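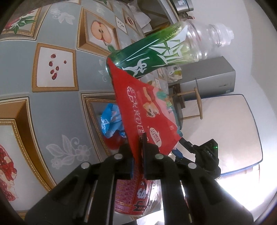

Figure 9.1 A red snack packet pinched in the fingertips of a black gripper.

CHAPTER 9
Workholding: Locating and Clamping the Part

In this chapter
The difference between locating a part and clamping it
The 3-2-1 method and how to choose datum surfaces
Clamping force: where it goes, how much you need, and what it does to the part
The machine vise, the strap clamp, soft jaws, and the chuck
Planning the second operation before you cut the first

Key terms
datum, locator, degree of freedom, parallels, fixed jaw, movable jaw, soft jaws, strap clamp, step block, jaw lift, tramming, work stop, chatter

9.1 Why We Start Here

By now you have spent a good while with cutting tools. You can pick an end mill, work out a spindle speed, and tell a healthy chip from an unhappy one. It is tempting to think that the rest of machining is just more of the same, with bigger machines and fancier tools. Then you put a block of aluminum in the vise, take a cut that should be easy, and the block walks.

I love teaching this chapter. Workholding is the part of the trade where two people can look at the same drawing and come up with completely different plans, both good. It rewards people who like puzzles. It also rewards people who are willing to spend ten minutes turning a part over in their hands before they touch the machine, and I hope you will become one of them.

Workholding covers everything that keeps the part where you want it while the tool is cutting. The vise is workholding. So is a strap clamp, a lathe chuck, a magnetic plate, a vacuum table, a strip of double-sided tape, and the odd-looking aluminum block with one pocket in it that has been sitting on the shelf behind the mill since before you enrolled. Almost every bad part that comes off a machine in a training shop can be traced to one of three places: the setup, the measurement, or the program. The setup comes first, so a mistake there gets carried through everything that follows.

9.2 Two Jobs, Often Confused

A setup has to do two things. It has to put the part in a known position, and it has to keep the part there. The first job is called locating. The second is called clamping.

Keep these separate in your mind, even when the same piece of hardware does both. In a machine vise, the fixed jaw locates. The movable jaw clamps. If you indicate the movable jaw and zero off it, you are trusting the one surface in the vise that is designed to move, and your parts will come out slightly different from each other all afternoon.

Think about hanging a door. The hinges decide where the door goes, and the latch keeps it shut. You would never ask the latch to line the door up with the frame, though anyone who has lived in an old house has met a latch that was trying to do exactly this, and knows how well it works.

So the order is always the same. Seat the part against the locators first. Then clamp, with the force pushing toward the locators. If tightening a clamp lifts the part, twists it, or slides it away from a stop, the clamp is in the wrong spot or pointed the wrong way. Tightening harder makes it worse.

9.3 Degrees of Freedom and the 3-2-1 Method

Pick up any rigid object, a book for instance, and think about how it can move. It can slide left and right, forward and back, and up and down. It can also tip around each of those directions. That gives six ways to move in all, and we call them degrees of freedom. A located part has lost all of them.

The classic way to get there is the 3-2-1 method. Three points touch the largest flat face, and these stop the part from moving down or rocking either way. Two points touch a long side, which stops the part from sliding that way and from turning like a compass needle. One last point touches an end. Nothing is left to move, as long as the part stays pushed up against every point.

Why three points on the big face, when four corners would look so much more solid? Try sitting on a four-legged stool on an uneven floor. It rocks. A three-legged stool may sit at a tilt, but it sits. Rough stock, castings, and saw-cut blanks are all uneven floors. Once a face has been machined flat, you can rest it on a full surface such as a pair of ground parallels, and the question goes away.

Spread the three points as far apart as the part allows. The same goes for the two on the side. A chip trapped under one locator will tilt the part, and the closer together the locators are, the bigger the tilt. Which brings up the cheapest improvement you will ever make to your work: clean the locators every single time. Brush, wipe, then run a fingertip over the surface with the spindle stopped. Your finger will find a chip your eye missed.

9.4 Choosing Datum Surfaces

A datum is a surface, line, or point that other features are measured from. You met datums in Chapter 4 as letters in little boxes on a drawing. Now they get useful! Wherever you can, locate the part on the same surfaces the drawing measures from. If the drawing calls out a bore from the bottom face and the left edge, then the bottom face and the left edge should be sitting against your locators when you bore the hole.

Sometimes you can't. The datum face might be the one you need to cut, or it might be too small to rest on. In that case you locate on something else and accept that the error between the two surfaces gets added to your result. Write it down on the setup sheet so the next person knows.

Shop example: the Vashisht bracket
Vivek Khurana runs the evening milling class at the Midberg training center, and he gives every new group the same part. The Vashisht bracket is an L-shaped piece with two legs meeting at 90 degrees and a bored hole through the short leg. It looks simple. The drawing measures the hole from the outside face of the long leg, yet most students grip the bracket on the inside faces, where it fits the vise more comfortably.
"They get a lovely round hole in the wrong place," Vivek says. "Then they blame the edge finder."
His fix is to have students color the datum faces on the blank with a marker before they go near the machine. If the colored faces are not touching something solid, the setup is not finished.

9.5 How Much Clamping Is Enough?

You need enough force to beat the cutting force, with some in reserve, and no more than that. Beginners expect the danger to lie on the loose side, and a loose part is certainly the one that hurts people. Never run a cut on a part you can shift by hand or with a light tap from a soft hammer.

Too tight has its own problems, and they are sneakier. Metal is springy. Squeeze a thin-walled ring in a chuck and it takes on a slightly lobed shape. Bore it, and the hole is perfectly round for as long as the jaws are closed. Open them, the ring springs back, and now the hole has the lobes. You can measure that part in the chuck all day and never see the fault. The same thing happens with a thin plate clamped over a hollow spot: it bends down, you face it flat, and it rises into a gentle hump when you let go.

A few habits will keep you out of most of this trouble.

Put each clamp directly over a support. Force should travel straight through solid material and into the table.

Clamp on the thickest, stiffest part of the work.

Think about the direction of the cut. Let the main cutting force push the part into a fixed jaw or a stop, so the clamp has less to do.

Rough the part, loosen the clamps, let it relax, then snug it again with a lighter touch for the finish pass. This feels like wasted time — until the first job where it saves you a part.

9.6 The Machine Vise

Most of your early work will be done in a vise, so get to know one well. When the screw turns, the movable jaw pushes the part against the fixed jaw. On a plain vise the movable jaw also tends to ride up a little as it tightens, and it carries that edge of the part with it. This is jaw lift. Better vises pull the jaw down as they close, but it is wise to check. Tighten the vise, tap the part down with a soft hammer, and try to slide the parallels. If one of them moves freely, the part has lifted on that side.

Before any of that, the vise has to be square to the machine. Run an indicator along the fixed jaw and adjust until the needle holds steady from one end to the other. This is called tramming the vise. It is slow the first time and quick by your tenth, and there is real pleasure in watching the needle settle down.

Soft jaws deserve a special mention. They are blocks of aluminum or mild steel that bolt on in place of the hard jaws, and you machine them to match the shape of your part. Odd curves, thin flanges, and finished surfaces you don't want to mark are all fair game. Peiyu Shi, who builds fixtures for pump bodies at Elach, keeps used sets on a rack and recuts them until there is too little metal left for the bolts. Cut your soft jaws while they are clamped on a spacer, at close to the same pressure you will use on the part. Jaws that are cut loose will shift when they are tightened, and the pocket you made so carefully will no longer line up.

Before You Go On

1. A vise is trammed on its movable jaw. What will happen to the parts it holds?
2. Sketch a rectangular block and mark six locating points using the 3-2-1 method. Add arrows for the clamping forces.
3. A ring measures round in the chuck and out of round on the bench. Explain why, and suggest two changes to the setup.
4. Find a finished part in your shop that needed more than one setup. Work out which surfaces were cut first, and how you can tell.

9.7 Strap Clamps and the Bare Table

Some parts are too long, too wide, or too awkward for a vise. These go straight on the table, held by strap clamps, and the basic kit has hardly changed in generations. A stud screws into a T-nut in the table slot. A strap goes over the stud, with one end resting on the work and the other on a step block.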